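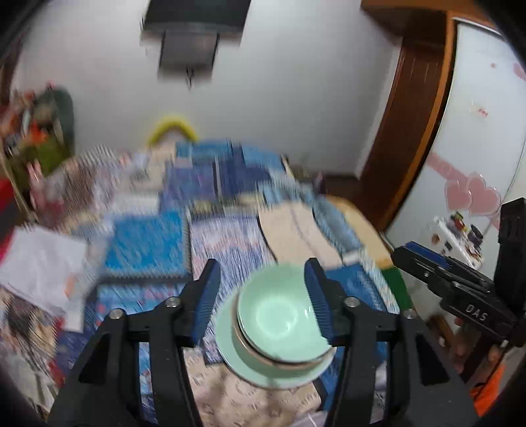 November 17, 2020. Third day on the Mokgethi suspension, and I'm happier with it than I was in June, when we couldn't keep anything off the bottom of the bottle for an hour. Batch 683 was made up this morning with the Skestari thickener, 90 mL, and it pours nicely (a bit like thin pancake batter, if that helps anyone). I've been trying to find a good way to explain nesting of the measuring cups to the pharmacy students - each one wants to rest on the rim of the next, and that's where the sticky stuff collects. So please wash the cups apart!

Shook the bottle for 60 seconds, let it stand, and looked again after lunch. A thin clear layer on top, nothing worrying. The Poninberg flavor is still too bitter at the back of the tongue, at least to me, and I do love a bitter drink.

Wirkholm balance was drifting again, so I rezeroed it twice and wrote both readings on the sheet for batch 321. Whoever is in next, could you redo the pH before adding any more flavor? I ran out of buffer - more is on order.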